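2025-04-07

Bench 2, dye-sublimation fastness, Stivier wool felt

Carrying on from the last entry. The blanks for the Mangundap order are still in the cupboard and nothing gets cut from the good roll until the crocking results make sense.

Set up: felt strips 150 mm long, cut along the roll. Mordanted in alum overnight, rinsed twice, dyed in the walnut bath, rinsed until clear, dried flat on the rack. Batch 153 is the old recipe. Batch 153B is identical except for a tablespoon of washing soda in the second rinse. Title of this page is wrong, carried over from the polyester work. No sublimation here, it is all bath dye. Leaving it so the index still matches.

Dry rub, ten strokes each with white cotton over the finger block:
153: faint brown on the cotton, acceptable.
153B: nothing I could see under the daylight lamp.

Wet rub, same block, cotton dipped and squeezed:
153: clear brown mark, fail.
153B: lighter mark, borderline. Would pass for a wall hanging, would not pass for a hat.

The soda shifted the colour. 153B is greyer and a bit flatter than 153, most noticeable on the thick edge of the strip. The customer approved the swatch from the old recipe, so the greyer one can't go out without asking. I've put one strip of each in an envelope and written the batch on the back in pencil. Please don't use marker on these, it bleeds through and spoils the reading.

Bath temperature was held at 80 degrees with the small element. It wandered up to 84 while I was filling the rinse tub and came back by itself. Dullerov pot thermometer reads one degree high against the glass one, as before. All figures on this page are from the glass one.

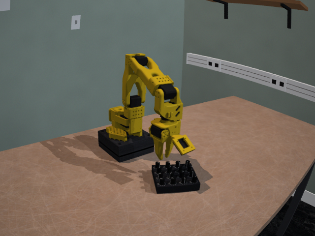 Liquor ratio needs checking. The recipe card says 30 to 1 and I had been working to that by eye off the line inside the pot. Measured it properly today with the jug. Weight of dry felt in the bath was 153 g for the batch (coincidence with the batch number, not a copying error), so 30 to 1 should be 4590 mL. Up to the line the pot holds 3454 mL, so every batch since the pot was changed has been run at about 22.6 to 1. That could account for some of the loose colour. A crowded bath takes unevenly and leaves more sitting on the surface, and the patchy centre on the earlier strips would fit with that as well.

Scratched a new line at 4590 and checked it with a second fill. It is close to the rim and the pot will need watching when the felt goes in. Old line has tape over it. Anyone dyeing a different weight should ignore both lines and use the jug.

pH of the finished bath with strips: between 5 and 6 for 153. Rinse water for 153B between 8 and 9 after the soda, back to 7 after the last plain rinse. The strips are too coarse to say more than that. Wool does not like sitting in alkali, so the soda rinse should stay under five minutes. I gave it four. Handle of the felt is unchanged as far as I can tell by hand, no harshness, no obvious thinning. Shrinkage on both batches 2 mm along the length, none across the width that the rule would show.

Light test: second set of strips went in the window frame with the top half under card. Leave the card alone until June. The blue wool reference is pinned beside them. Last year's set slipped behind the card and was useless.

Ledger note: walnut extract is down to 1754 g by weight including the tub. Tub weight isn't recorded anywhere, so weigh the empty one before it gets thrown out. Enough for the Mangundap order at the present strength, with not much over for trials. Pletudberg quoted for a replacement tub but theirs is a powder and would need its own set of strips before it touched anything saleable.

To do next:
Repeat 153 at the true 30 to 1, no soda. Call it 154.
Repeat 153B at the true 30 to 1, soda at half a tablespoon, weighed this time. Call it 154B.
Wet rub on both after a full day of drying. Today's were rubbed the same afternoon, and the thick edge of the 153B strip still felt cool when I picked it up.
Send the customer both envelopes only if 154 fails wet.

Drain in the left sink is slow again. Pour spent baths down the right one, through the sieve.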